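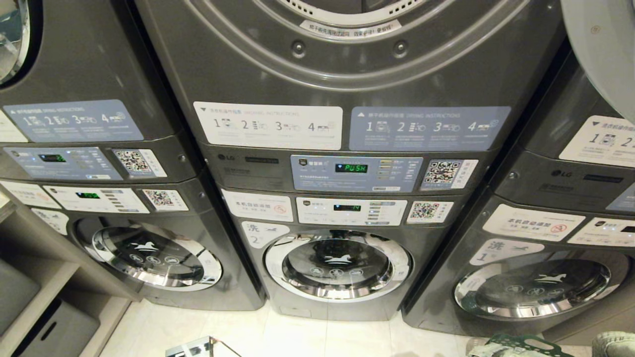
Laundry task: where we've got to since April

June 16, 2025
Prepared for the Brosenstead small grants program
Project: Drirnier (door and panel handling in shared laundries)

Hi all, I'll keep this one short, as the full write-up comes with the final claim. The big news is that we've settled on a method and I'm pretty happy with it!

You'll remember the first plan was to teach the arm from one wide view and let it sort everything out from there. It was fine at finding a washer and hopeless at the last bit of the reach. So now we train on two views together, one from up high and one from the wrist, and the model learns when to lean on each. The high view picks the machine (the washers carry big number labels, a gift to us) and the wrist view takes over near the door.

We've recorded 90 demonstrations this way at the Sostetbridge site, all on front-loaders in a stacked row. Labelling them took me longer than recording them, mostly my own fault for changing the category names halfway through.
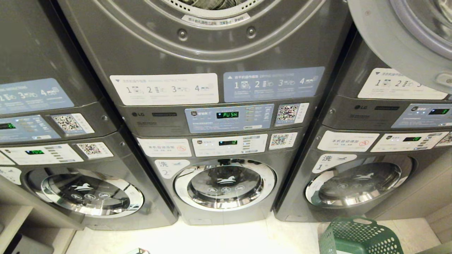 The little green displays have been the fiddly part. Each stack has a dryer panel and a washer panel, one above the other, and early on the model kept mixing up which readout belonged to which. We now crop each panel separately and keep its position in the stack as an extra input. In the last block of 10 trials it mixed them up 2 times, and I can live with that for now.

Chrome is still a headache. The door rings act like curved mirrors, so the wrist view is full of bits of room that have nothing to do with the door.

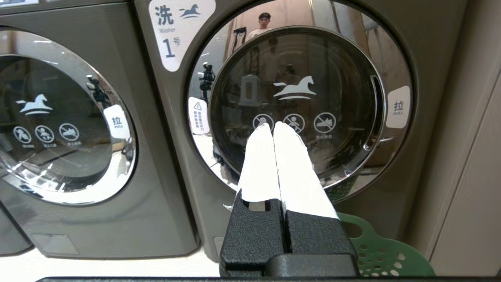 My fix so far is to mask the ring and have the model work from the PULL sticker and the edge of the glass. It's a bit of a hack (okay, it's a lot of a hack), but the reaches have been much steadier with it on. I'd like to compare it properly against training on more reflections before I claim anything in print.

Money's on track. The only change I'm asking for is to move the leftover travel funds into storage, because two-view recordings eat disk like you wouldn't believe. Okoth has quoted us for 2 drives and I've attached the quote to the claim form.

Next up is opening and closing doors with a basket sitting in the way, then the mask comparison. If you could let me know about the storage money before I book the next site visit, that'd be great.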